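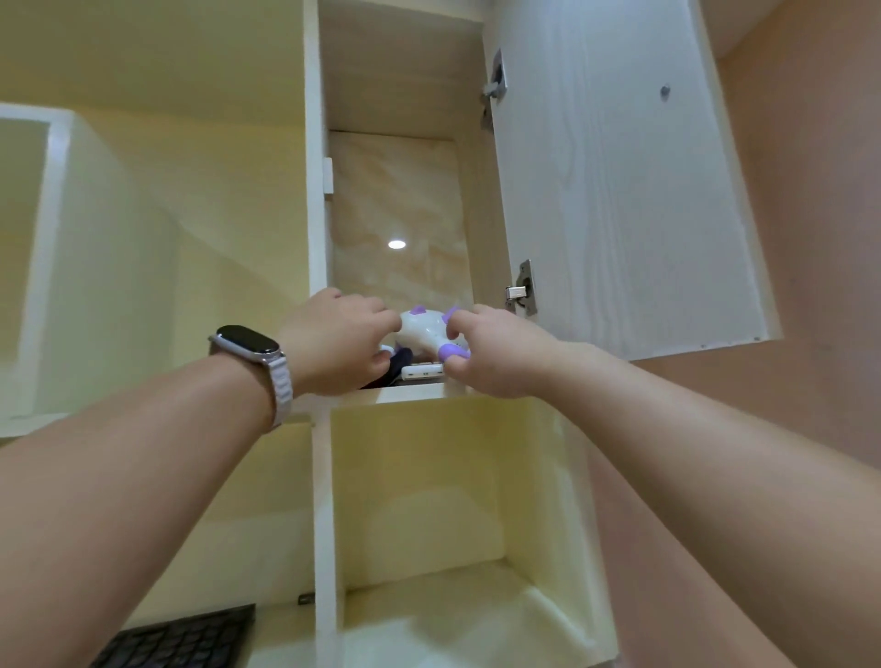
Cesumer's site at Zidstead has 28 places for visitors on its November open afternoon, and I had one of them. The firm collects examples of household jobs done by hand, and Desmet uses them to teach its robots. Most are plain jobs of lifting, sorting and putting away. One involved a high wall cabinet with its door open, and both hands up on a white and purple toy-like object on the shelf, with other things lying under and beside it. I had expected clear shelves and neat blocks. Our guide said clutter is left in on purpose, as homes have it.

We were then taken through to the remote control room. There are two stations, each with a pair of handles that the arm next door copies. I had a turn at moving a cup from a tray to a rack. The handles are light, but you get no sense of how hard you are gripping, and I dropped the cup twice. The people who do this all day work in turns of 48 minutes and then swap – my shoulders could see why.

The last stop was the checking desk. Each attempt is watched back and marked keep or discard. The board on the wall gave 2,774 kept since the spring. Fumbled attempts go in a separate folder, and I would have liked to hear more about what happens to those, but we were running late by then.

Tea was in the canteen, with a short talk on the new site at Pletley, where they plan to build a full kitchen. Parking at Zidstead is poor, so use the bus if you go. It stops outside the gate, and the last one back leaves at half past five.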